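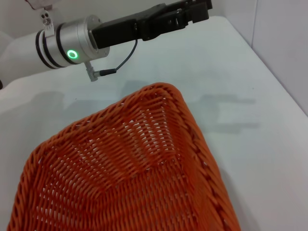
**When is the last day to order personalized gifts for the holidays?**
Orders with names or dates on them close the last Friday in October. Plain stock stays open after that.

(Put the above at the top so people stop emailing. Minutes start below.)

## Noller Gifts, product meeting, 30th August

Present: Octavio Vergara (chair), Myrtle Obi, Kirsty Haslam, Nikola Śliwiński. Sorry: Yvonne Stockdale.

**1. Last minutes**
Agreed. One fix, the mug price was wrong, Kirsty has changed it.

**2. Engraved pet tags**
Nuttall sent samples. Round ones good, bone shape too thin, letters run close to the hole. Myrtle wants a 12 letter limit on the bone. Octavio said go with 10. Agreed 10. First order 800, round only untill the bone is redone.

**3. Proofs**
Long talk. Customers not checking spelling, then wanting a free remake. Order 2691 remade twice, both times the name was typed wrong on the form. Nikola to add a tick box before checkout. One free remake stays, second at half price. Kirsty not keen, wants it noted. Noted.

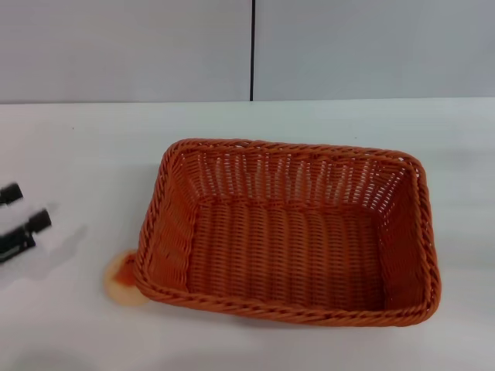 **4. Wedding line**
Cake toppers slow. Keyrings for ushers doing well, keep. Photo frames: new font from Plistia looks nice but the capital Q reads like a 2. Ask them to redraw or we drop it. Guest book covers on hold till Yvonne is back.

**5. Wrapping**
Wusus ribbon up in price again. Have 200 rolls, enough to get through the season. Myrtle to get two other quotes. Gift note cards: keep handwritten option? Vote 3 to 1 keep, extra charge stays as is.

**6. Web site**
Preview tool cuts off long names on phones. Nikola knows, fix next week. Search for "grandad" finds nothing, need both spellings in.

**7. AOB**
Teacher gifts page still says spring. Take down. Octavio away first week of October, Myrtle chairs.

Actions
- Nikola: tick box, preview fix, search words
- Myrtle: ribbon quotes, tell Nuttal re bone tag
- Kirsty: Plistia, teacher page
- Octavio: sign off tag order

Closed 4:40.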